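Gestow Tag der offenen Tür – LIESMICH

Stand: 12 Apr 2022

Hallo und schön, dass ihr den Ordner gefunden habt! Ich bin Margit Medve und habe bei unserer Vorführung in Rudcombe mitgeschnitten, was mitzuschneiden war. Gestow heißt der Datensatz, Bodin heißt das Programm zum Abspielen, und wer die beiden verwechselt, ist in guter Gesellschaft (ich mache das auch dauernd).

Was drin ist

428 Aufnahmen von Handgreifern, dazu 6 längere Mitschnitte vom Vorführtisch. Zusammen fast 1500 Minuten, das meiste davon ohne Ton. Die Besucher durften die Greifer selbst in die Hand nehmen und Sachen aufheben, umdrehen, weiterreichen. Manche waren nach einem Versuch fertig, andere wollten gar nicht mehr weg – ein älterer Herr hat sich dreimal neu angestellt und jedes Mal eine neue Theorie zur Fingerhaltung mitgebracht!

Ordner

roh/ – alles so, wie es von den Geräten kam
sortiert/ – 85 Aufnahmen, die Bernadette Charpentier und ich von Anfang bis Ende durchgesehen haben
notizen/ – meine Zettel vom Tag, abgetippt, Tippfehler inklusive

Die Dateinamen in roh/ folgen der Uhr des jeweigen Geräts. Zwei Uhren gingen falsch, also bitte nicht nach Namen sortieren, sondern die Liste in notizen/ nehmen.

Bild und Marker

Alle Greifer filmen mit Fischaugenobjektiv, der Rand ist rund und schwarz. Bodin kann das Bild geradeziehen, aber an den Ecken wird es matschig, ich lasse es meistens aus. Die schwarz-weißen Marker sind für die Lagebestimmung da. Bei schräger Ansicht oder schneller Bewegung verschwimmen sie gern, dann fehlen in der Spur ein paar Werte.
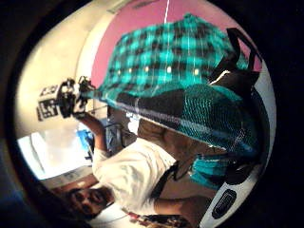

Solche Lücken habe ich nicht aufgefüllt. Wer glatte Kurven braucht, muss selbst interpolieren, und schreibt mir dann bitte, womit ihr gute Erfahrungen gemacht habt. Brurkance hat uns für September einen neuen Satz Halterungen zugesagt, danach wird hoffentlich auch das Wackeln weniger.

Bekannte Macken

In sortiert/ sind zwei Aufnahmen doppelt, das räume ich noch auf. Der vierte Mitschnitt vom Tisch beginnt mitten in meiner Begrüßung, verpasst habt ihr da wenig. Fragen und Korrekturen am liebsten direkt an mich, bei allem rund um Bodin weiß Bernadette besser Bescheid.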